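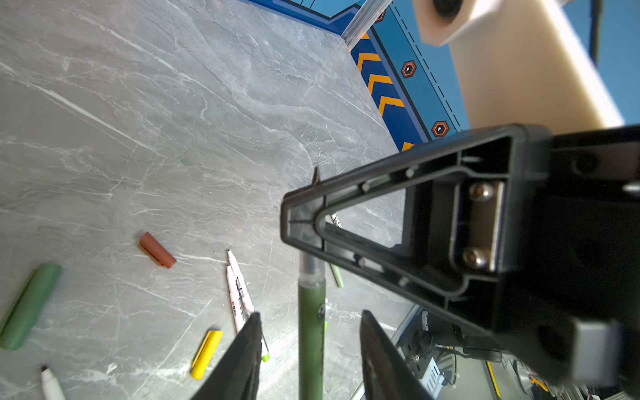
From: Thilini Weerakoon
To: Sedinness stationery and crafts list
Date: January 2, 2020
Subject: Re: Sorting out the marker pens (and which caps belong to what)

Dear all,

Thank you for the kind replies over the holidays, and especially to Benedito, whose message I have been meaning to answer properly ever since it arrived. I've had a house full of relations and not a quiet hour to sit down, so please forgive the wait.

Benedito Portela wrote:
> I have inherited a big tin of markers from my aunt, who taught
> art classes for years and never threw a pen away. Half the caps
> have come off and I can't tell what goes with what. Do you match
> them all up first, or test the pens first and only bother with
> the ones that still write? Also, what do you do with caps that
> are left over? I have a good many greens and they all look
> nearly the same to me under the kitchen light.

Test first, Benedito, every time! I spent a whole evening in December pairing up caps before I'd tried a single pen, and then had to throw out a fair few of the pairs I had been so pleased with. Keep a sheet of plain scrap paper by you and make a short line with each one, and if it only scratches, stand it cap end down in a mug overnight and give it another try in the morning before you give up on it.

As for the greens, do take them over to the window. A pale green and a dark olive are easy enough to tell apart, but it's the ones in between that catch you out – I go by the fit more than the colour now, as a cap that belongs will usually go on with a proper little click. Caps with a pocket clip I put to one side straight away, because on my pens the clip nearly always means a slimmer barrel, and that saves a lot of trying.

The best place I've found for sorting is a hard, smooth top that can be wiped. Mine has a marble pattern with lots of white veins, and small marks don't show on it nearly as much as they did on my old table. 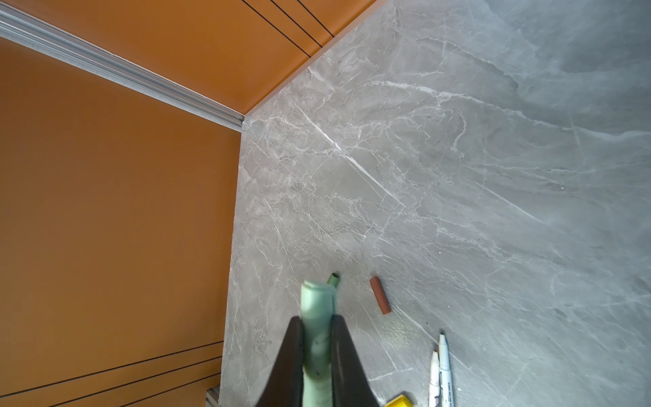

Does marker ink come off a marble-patterned top if a pen rolls about with its cap off?

Most of it will lift with a damp cloth and a drop of washing-up liquid if you get to it soon, but try a hidden corner first if yours is real stone.

Leftover caps go in a jam jar here. Ambros Plattner wrote to me off list to say he keeps his threaded on a bit of string by colour, which sounds lovely, though I suspect I would only end up with the string in a knot. If anybody is short of a yellow one with a clip, do write to me, and I'll gladly post it on.

Yuxi, I haven't forgotten your question about the Sivetti refills. I still have 2 packets somewhere upstairs and will look them out this week.

With warm wishes for the new year to you all,
Thilini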